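Plant news, June

Quick one this month, lots going on and not a lot of time to type it up.

Biggest item first. Sotico is moving final assembly of its desktop line back to the States. Not all of it. The power supplies and the cases still come in by boat, same as before, but boards get mounted, drives go in and the boxes get closed up at the Villaseñor building out past the rail yard. If you drove by in the spring you saw the new loading dock going in. That was for this.

Hiring: 30 people on first shift to start. A second shift is "under discussion" which in our experience means ask again after the holidays. Pay hasn't been posted. We asked twice. Will run it as soon as we get a number, and please don't email us rumors from the parking lot, we have plenty of our own.

Kurnolex, the board supplier, is the piece to watch. They still build overseas and have a 9 week lead time on the main board, so any tariff change hits there first. Their sales office says they're looking at a site within a day's truck drive. Looking at. No lease, no permit filed that we could find at the county, and we did look. One reader says survey stakes went up behind the old carpet mill but those could be for the sewer job.

What it does to prices, short version: a little more at the store, at least for the first year. Sotico told dealers to expect it on the two cheaper models and to sit tight on the rest. Labor is the smaller part of it. Freight on cases is the bigger part, a case being mostly air, and shipping air across an ocean costs what it costs. There has been talk of stamping cases locally. Greva has the presses for it and has done work for appliance people before, but they want a 4 year commitment and Sotico offered 2. So that is where that sits.

Tax break vote got pushed again. County wants the job numbers in writing with a clawback if they don't show up, which seems fair to us given how the last one went. The draft agreement is at the front desk of the library annex if you want to read it, bring coffee. The interesting bits are toward teh back, after the maps.

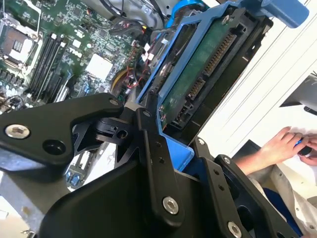 A hard drive in its blue carrier, chassis open.

Training sign up: the community college has the electronics assembly course back on the list, evenings, starts at 6 p.m. Free if you're a county resident, bring something with your address on it. You don't need any background but decent eyesight and steady hands help. Last time it filled up fast and the waiting list went nowhere so don't sit on it.

Also the bus. Route still stops short of the Villaseñor gate by a good long walk with no sidewalk. Transit people say they will look at extending it once there's riders, riders say they'll ride once it's extended. If you have a opinion on this the comment form is open through the end of the month.

Next issue: pay scale if we get it, and whatever Kurnolex decides. Corrections to the usual address.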